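Luvitz soft strips – questions we get a lot

Updated 2020-05-18

Gratham Housewares, Farkgate shop. Short answers, we're packing orders. If yours isn't on the list use the contact form.

What are they for?

Tying up and bundling. Cables, rolled mats, bag necks, a stack of lids, the garden hose if it's a thin one. Also fine as a jar grip. People find their own uses.

What sizes do you have?

Short is 16 cm, long is 62 cm. Nothing in between right now. We asked the maker for a middle size and were told maybe October.

Which colors?

Light blue and gray. Light blue sells faster, so if it shows out of stock check back after the weekend. No mixed packs – sorry, they come to us sealed.

How many in a pack?

3 in the long pack, 80 in the trade box (short only). We don't split trade boxes.

Will they scratch a table or a painted shelf?

Haven't had a complaint yet. They're soft all the way through, no wire core. Wipe the table first though, grit under anything will leave a mark.

How should I keep them when not in use?

Standing up in a clear jar or tub is easiest, you can see what you've got and pull one out by the end. Lying flat in a drawer works too. Don't fold them hard and leave a heavy thing on top, they keep the crease for a good while.

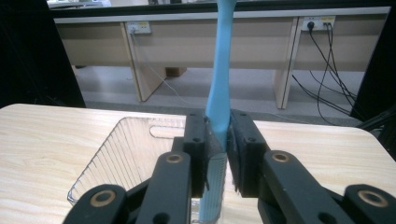 How do I wash them?

Warm water, a drop of dish soap, rinse and hang up or lay on a towel. Top rack of the dishwasher is ok for the short ones. Long ones tend to slip down through the rack and end up by the heater, so do those by hand.

Mine feels sticky out of the pack. Normal?

Yes. Wash it once as above. If its still tacky after two washes send us a note with the pack code and we'll swap it.

Mine picks up lint like crazy

They all do. Rinse under the tap, rub with your thumb, done. Keeping them in a jar with a lid helps alot.

Can I cut one down?

Sure, sharp scissors, one straight cut. No returns on cut strips. Nicks along the side will turn into tears so don't saw at it with a knife.

How far do they stretch?

Far enough to wrap snug, not meant as a bungee. Please don't use them to hold loads on a bike or a car roof.

Do they go in the freezer?

Fine for closing bags in there. Stiffer when cold, let it warm up a minute before you pull it off.

Are these the same as the Blöndal ones?

Different maker. Blöndal ties have a hole at one end, Luvitz strips are plain, you just wrap and tuck. We carry both.

Returns?

Unused and in the pack, within the time printed on your slip. Bring to the Farkgate counter or mail back – postage is on you unless we sent the wrong thing.

Do you ship the trade box?

Yes, same rate as a regular parcel. Pickup is free, ring the bell at the side door.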